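Home | Syllabus | Handouts | Readings | Lab hours | Contact

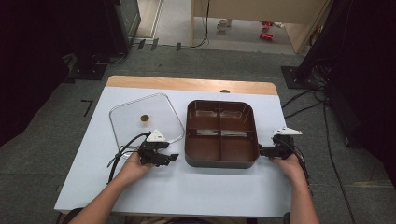 Handout 6: Lidded and divided containers

Packing and Presentation, Unit 2
Instructor: Loredana Messina
Last updated: 19 Jun 2022

Read this before the lab session. Bring it with you, since the worksheet refers to the section numbers.

6.1 Terms

A divided tray is a shallow container with fixed or removable walls inside. Each space between walls is a compartment. The walls are called ribs when they are thin and molded in one piece with the tray, and partitions when they are thicker or can be lifted out. Catalogs do not always follow this. Purnari calls everything a partition, and Bakos uses "insert" for the loose kind. On the worksheet, use our terms.

The rim is the top edge of the tray. The seat is the part of the rim that the lid touches. On cheap trays the rim and the seat are the same surface. On better ones there is a small step inside the rim and the lid drops into it.

A cross division gives four compartments. It is the most common layout for snacks, dried fruit, nuts and small candy, and it is the one we use in class. Three-way and five-way layouts come up in Handout 7.

6.2 Before filling

Check the tray empty. Run a finger along each wall where it meets the floor of the tray. Crumbs and sugar collect there and are hard to see on a dark, glossy surface. Wipe with a damp cloth, then a dry one. Paper towel leaves lint.

Put the lid to one side while you fill, flat on the table. Do not lean it against anything. Keep it far enough from the tray that your sleeve does not drag across it.

If your table has a cover sheet, smooth it out first. A wrinkle under the tray is enough to make it rock when you press on one side.

6.3 Filling order

Fill the far compartments first, then the near ones. Your hands then do not pass over food that is already in place.

Dry goods go in before anything sticky. Level each compartment by hand or with a small scoop. Do not shake the tray to level it, because light items jump the walls. Norbert Vass tested this with sunflower seeds in May and found them in all four compartments after a short shake.

Leave a gap below the rim. The full weight for the class tray is 200 grams per compartment with mixed nuts, less with anything puffed. If the lid rides on the food, take some out.

6.4 Closing
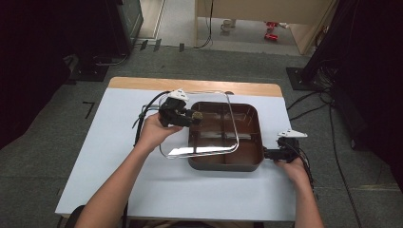
Most lids that come back to us chipped or scratched were damaged in the last inch of closing. Students line up the front edge, let go, and the other side drops. Work from both sides of the tray. One side steadies the tray and the other moves the lid. When the lid is still tilted and over to the left, as it is with the clear one on the dark-brown tray, slide it toward the middle before you lower it any further. Pushing down on the high side first puts the load on one corner. Rounded corners are forgiving in this respect; square ones are not.

Once the lid is centered, lower it and check the gap along all four edges. It should look even. Glare on a clear lid can hide a gap, so look at it from a second angle or touch the edge with a fingertip.

Press lightly at opposite corners. If it clicks or rocks, lift it and start over. Something is on the seat, or the lid is turned the wrong way. Some lids that look square are slightly longer one way. Imre Sárközi marks his with a dot of wax pencil, and you may do the same on the class set as long as it wipes off.

6.5 Opening

Opening is the same thing in reverse, and gets less attention than it should. Hold the tray down on one side. Raise one edge of the lid just clear of the rim, then take the opposite edge. Lift straight up until it is past the rim, and then move it sideways. Set it down with the inside facing up if the tray holds food.

6.6 Common faults

- Lid put down on crumbs, then put back on the tray
- Compartments overfilled near the center, where the walls meet
- Tray carried by the lid
- Tray moved to the edge of the table to get a better grip -- bring yourself around the table instead

6.7 Worksheet

Pack and close the class tray twice, once with dry goods and once with wrapped candy. Write down the order you filled the compartments, anything you had to redo, and which edge of the lid you lowered first. Half a page is enough. Turn it in to Jolán Lakatos in room 114.

Students who missed the Grevport visit should also read the Flornon leaflet on lid storage and add a paragraph on stacking. Copies are in the rack by the door.

Contact: Loredana Messina, room 114 | Copyright 2022 | Back to top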